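# Learning Fine Handwork from Human Demonstration

The manipulation group at Dudham has spent the past two years on a narrow question: how much of a two-handed task can a robot learn from recordings of people doing it? Its latest result, released in July under the project name Miranda, concerns shoelaces. The group's lead researcher spoke with the Grolska bulletin about the method.

"A lace has no fixed shape," the researcher said. "Every pull changes what the next hand has to do. We needed to see both hands from the point of view of the person tying."

The training set holds 4000 recordings, made in homes and offices with the shoes set on the floor. Participants received no instruction on which knot to use. "If you tell people how to tie, you get your own habits back," the researcher said. "We wanted theirs."

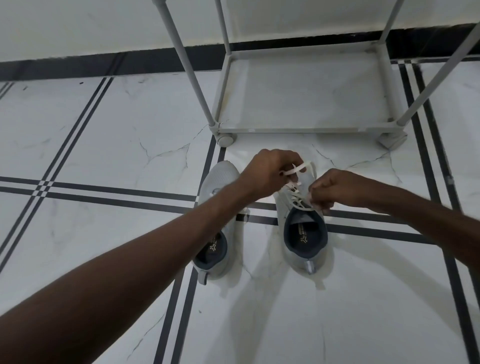 ## From recording to policy

Each recording is divided by hand into short phases — gripping, crossing, forming a loop, pulling through. The model is trained to predict the position of both hands up to 25 steps ahead, and those predictions are then passed to the robot's arm controller. In laboratory trials on the Clomen platform, the robot completed a bow in 628 attempts before the test series closed.

The researcher described the loop as the hardest phase to learn. The fingertips come together above the shoe and hide part of the lace they are holding.

"People work by touch at that moment," the researcher said. "Our model has only the view, so it must infer where the lace has gone." 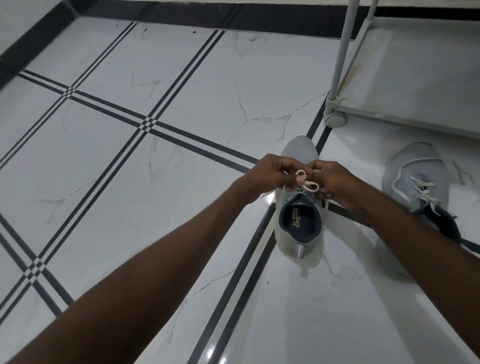 Grolska Bulletin, Vol. 2, No. 25

Asked about limits, the researcher noted that stiff laces and boots remain outside the scope of the work. Failed trials were most often traced to the second loop slipping before the final pull. The group plans to add fingertip sensing to the robot and to repeat the test series under the same conditions.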